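Speaker notes: "A Box Is Not a System"
Larnudthorpe Village Hall, April 2024
Digby Tautahi

Opening. Wait for the chairs to stop. Say hello, thank Ursina Pichler for the loan of the projector, and don't mention the stairs.

Start with the drawer. Everyone has one. Ask who could find a hair tie in it in under 25 seconds. Look sceptical at the raised hands.

My rule for small things is one open box, low sides, no lid. A lid is a promise you will break by Thursday teatime. (Change to "by teatime". Finlay says the other version got no laugh in October.)

Next two slides. Leave each up longer than feels polite.

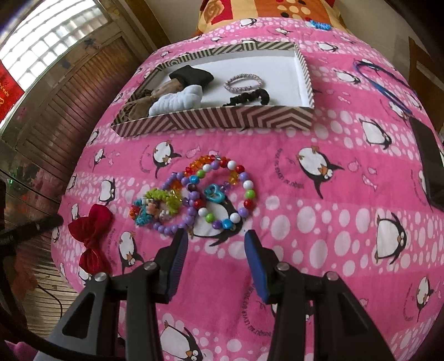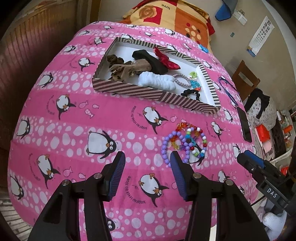
Slides 4 and 5: Hair things and bracelets, sorted on the penguin bedspread.

Points to make while they look at the penguins:

Sort on the bed. You'll want to sleep in it eventually, so there's a deadline.

Soft things in the box. Scrunchies squash, and they forgive you.

Beads stay out until they've been untangled. Put a knot of bracelets away and you have filed a knot. Elfriede Rüegg disagrees and will say so. Let her.

Bows: the red one on slide 5 is in the box. On slide 4 there's a red one out on the quilt. Ask the room which is right. Allow two minutes, it gets heated.

If asked about cost: mine was an old shoebox. I once spent 500 francs on a Schwaiger drawer unit and keep string in it.

Questions, then tea. Bring own mug.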